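The Second Pair of Hands

I used to fold 707 cloths a shift at Rallia, and I was fast (ask anybody at Keltcombe!). Then in March the arms came and my job turned into standing by while they did green ones.

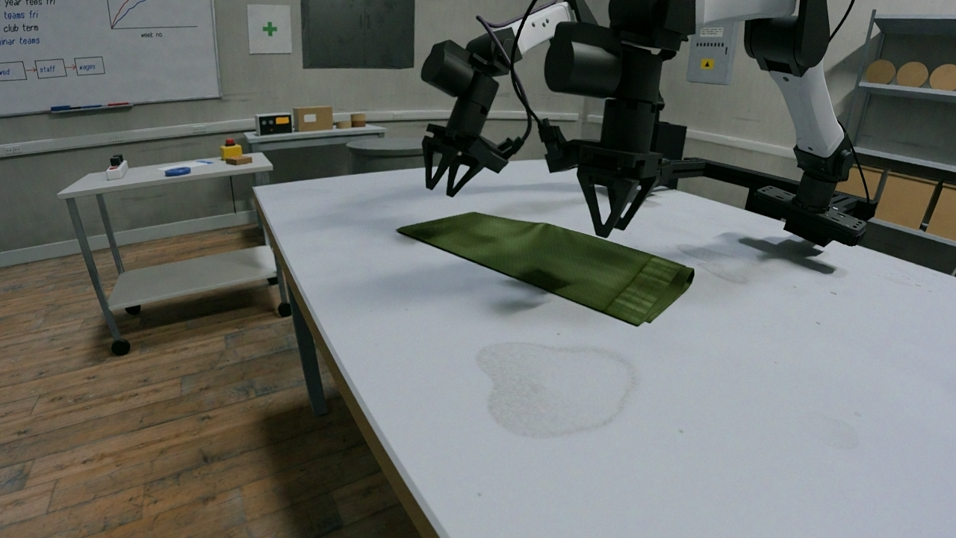 My thumbs quit aching the first week. I missed it anyway, kind of like you miss a noisy neighbor. There used to be 49 of us on nights, singing along to bad radio. 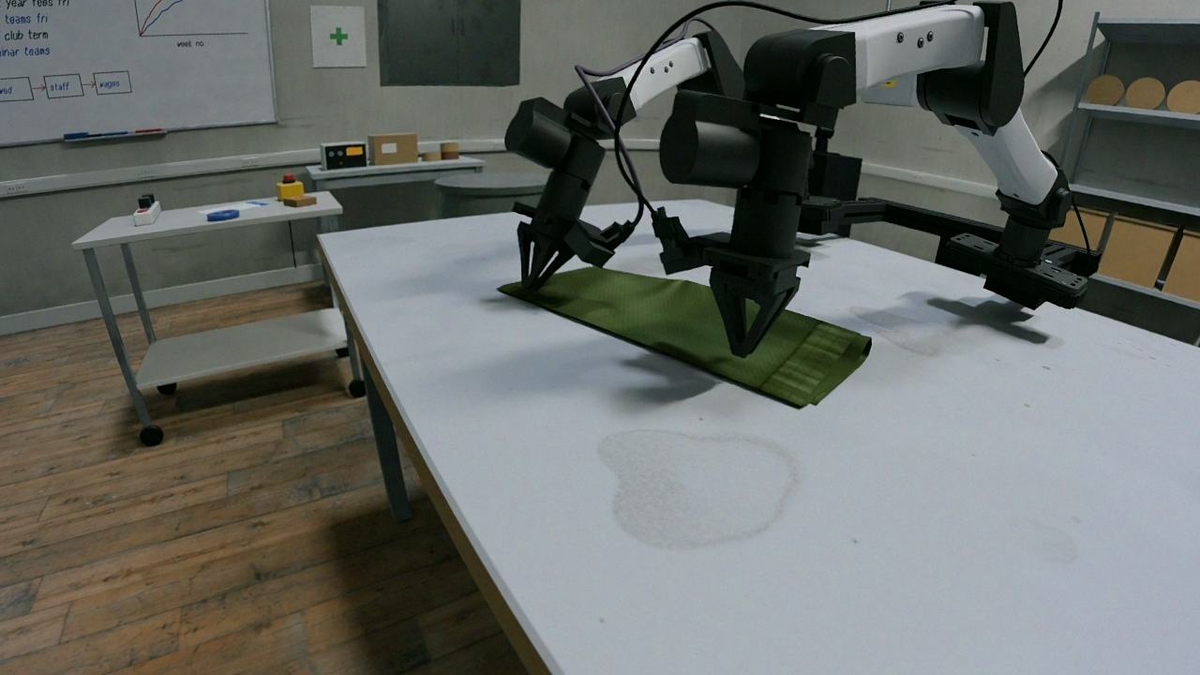
So I started singing by myself, around 2 in the morning, all the old junk. The arms kept folding. Then somebody over in packing picked up the chorus.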